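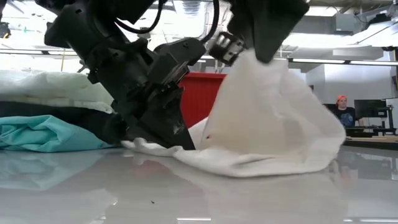
**Gripper comparison, second progress report**
Prepared for Vija Ots, Cukura
Mar 30, 2022

This report covers work at the Clirnden shop since our last report in September. The money in this period went to the two-arm cloth folding cell and to comparing two gripper types on it: the Skindham parallel gripper we started with, and the Venckus gripper with longer metal fingers.

**Where we are**

Both arms are mounted and share one controller. We ran 861 folding attempts in the period, split between the two gripper types. Each attempt starts with a single item dropped on the table in a heap. One arm holds the cloth down and the other lifts a corner, then they fold toward the stack side. An attempt counts as good if the item ends up folded and flat enough for a person to add it to the stack without touching it up.

Items so far are plain white cloths and a small set of colored garments. We have left out anything with zippers or buttons until the basic fold is steady.

**Grippers**

The Venckus fingers are better at picking up one layer from a wrinkled pile. The Skindham gripper tends to take two layers on thin cloth, and the fold then comes out crooked. On thicker garments we see little difference between them.

The Skindham is the better tool for holding cloth down. Its blunt tip can rest on the table without catching in the weave. The Venckus fingertips snagged thin cloth when pressed flat, and Aigars Strazds has filed the edges on one pair. That helped, but we would like a proper rounded part from the supplier before we call it fixed.

Our current plan is to stop looking for a single winner and use a different gripper on each arm. The drawback is spares, as we would need to stock parts for both.

**Camera**

Siiri Zariņš moved the fixed camera twice. From the first position the arm blocked the corner being lifted for a good part of each fold. The present position is better, although a tall lift can still hide the far edge of the cloth. The shiny table top is a separate problem. It reflects the cloth and the ceiling lights, and the edge finder sometimes takes a reflection for fabric. We tried dimming the lights over the cell, but people working at the benches need them. A matte table cover has been ordered.

**Controller**

The main trouble was timing. When both arms held the same cloth, one would start its move slightly early and pull the corner loose. Kristaps Liepiņa rewrote the hand-off so that each arm waits for the other to report its grip. Folds are slower now — the wait adds 2 seconds to each one — but dropped corners are much less common. He thinks part of that time can be won back.

We lost several working days to a cable that rubbed against the wrist joint and began to fail. Cables on both arms have been rerouted with more slack.

**Spending**

We are within budget. The second set of fingers cost more than planned and the camera mount cost less. The table cover is small enough to come out of supplies.

**Next period**

- Fit the matte cover and repeat 30 attempts per item type with no other changes
- Run the mixed gripper setup on the full item set
- Get a quote from Venckus for rounded fingertips
- Add towels, then shirts with buttons

We need a decision from you on the spares. Stocking both gripper types would use most of the remaining parts money, and we would like to place the order before the mixed setup goes into daily use.

Rasa Grigaitė
Project lead, Clirnden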